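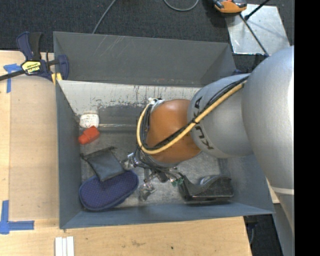
3 min read

Why Do People Stop Borrowing Library Books?
A project report by Ju-won Ryu and Nam-gil Kwak
Introduction to Research Methods, October 2023

When we first sat down to choose a topic, we had a long list of grand ideas and only one of them survived the first meeting with our instructor. It was the smallest one on the list. Nam-gil had mentioned that he used to borrow novels every week in middle school and had not checked out a single one since coming to college, and we both started wondering how common that was, and what had happened in between.

So we made a survey. It had 19 questions, which we now think was too many, and we sent it to students living in McAlister Hall and Molent House, the two dorms closest to the main library. We sent out 446 invitations in February and got 237 replies, a much kinder response than we had expected (thank you to everyone who filled it in during midterms!). We also sat down with a few students from each dorm for longer conversations, and those turned out to be our favorite part of the whole project.

What we found

Most of the students who answered had been regular borrowers at some point before college. Far fewer had taken out a book for pleasure since they arrived. We had guessed that phones would get most of the blame, and they did come up, but the most common answer by a good margin was simply "I don't know where the fun books are." Our library keeps its popular fiction on the lower level, past the bound journals, and the only sign for it is on the inside of the stairwell door. One first-year in Molent House told us she had walked past that door all semester thinking it led to storage.

The second most common answer was worry about fines. This surprised us, as the library stopped charging them for ordinary loans before either of us enrolled. The old fine notice is still taped up beside the returns slot, though, so we can hardly blame anyone for believing it.

We also asked what might bring people back. A small shelf of novels near the entrance was the clear favorite. Longer loans over the breaks came next, and after that a way to see what friends were reading - several people wrote whole paragraphs about this one, and we enjoyed every word.

What we would do differently

Our two dorms are both close to the library, so we can't say much about commuter students, who may have very different reasons. We should have tested the survey on a few friends first. Question 11 asked about "recent" borrowing without saying how recent, and people clearly read it in different ways, so we left those answers out of our totals.

We would also start the interviews sooner. By the time we understood what we really wanted to ask, we had only a week left to ask it.

Next steps

We have shared our results with the circulation desk, and they have offered us one low shelf by the front doors to try out next term. Nam-gil is already making the list of titles. Anyone who would like to suggest one can leave a note for us at the desk.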